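Handavura Friends of Technology
Minutes of the meeting held 4th September, following our visit to the Brodberg hall

0 comments · 21 shares

The chair welcomed everybody back from the bus, thanked the drivers most warmly, and said she hoped we had all had a chance to sit down for a moment before starting. The minutes of the last meeting were read and agreed, with one small spelling put right (Räsänen has its dots back).

1. The visit
Members were pleased with how freely we were allowed to wander between the tables and ask our questions, however simple. The cloth-handling work drew the biggest crowd, and quite a few of us would gladly have stayed there all afternoon.

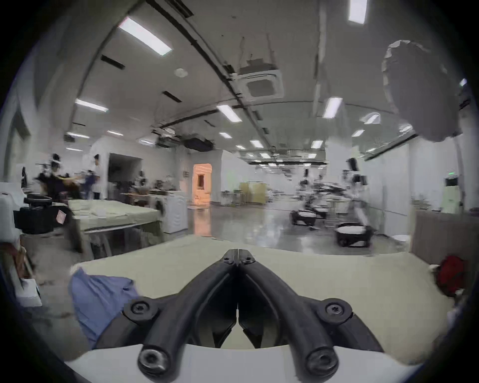
The hall at Brodberg, with one of the hand-held grippers up close.

It was noted that the hall is brighter and a good deal larger than most of us had pictured, and that the polished floor calls for sensible shoes next time.

2. The demonstration
Discussion turned to the handling of clothes with a pair of grippers, one in each hand. Several members remarked that soft fabric sags and bunches wherever it pleases, as anybody who has folded laundry knows very well!
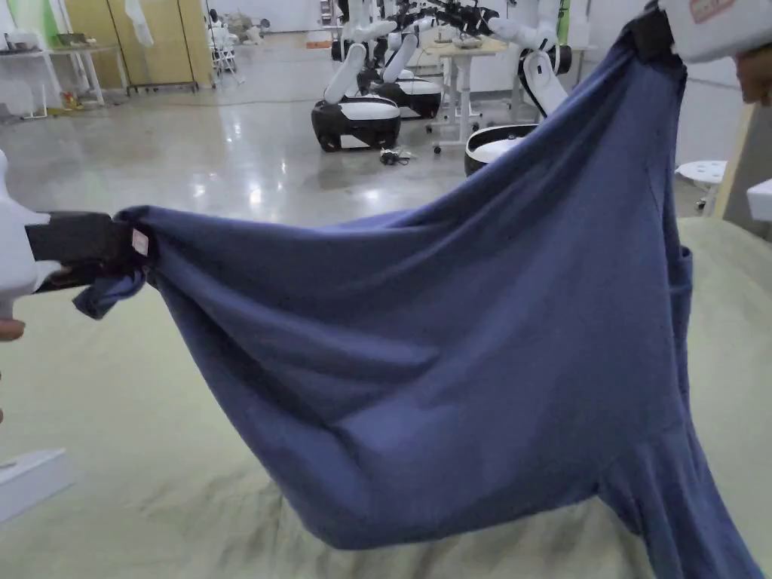 Minutes and notes by the Recording Secretary, Handavura

The secretary was asked to write to our hosts with the members' questions, chiefly the one on how long a newcomer needs to get comfortable with the grippers.

3. The wheeled robots
There was much friendly talk on these, and some disagreement over whether they ought to have faces. No vote was taken.
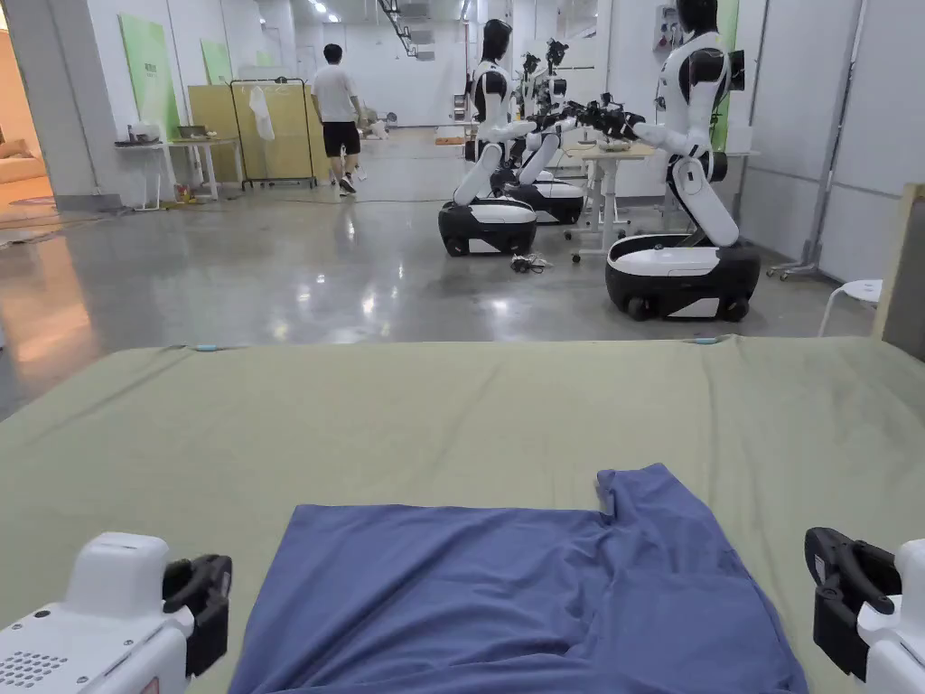
A blue garment on the work table, robots beyond.

4. Money
The bus came to 152 dollars, which was approved with thanks. Two members still owe their share and have promised it shortly.

5. Next outing
Bandness was proposed for December, weather allowing.
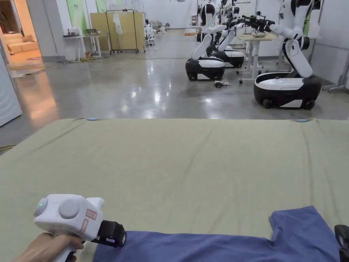
It was felt that a smaller group might suit Bandness better, as the rooms there are narrow, and that names should be given to the secretary in good time. The chair will ask about parking and whether lunch can be had nearby.

The meeting closed with coffee and the last of the almond cake.

2 likes · Share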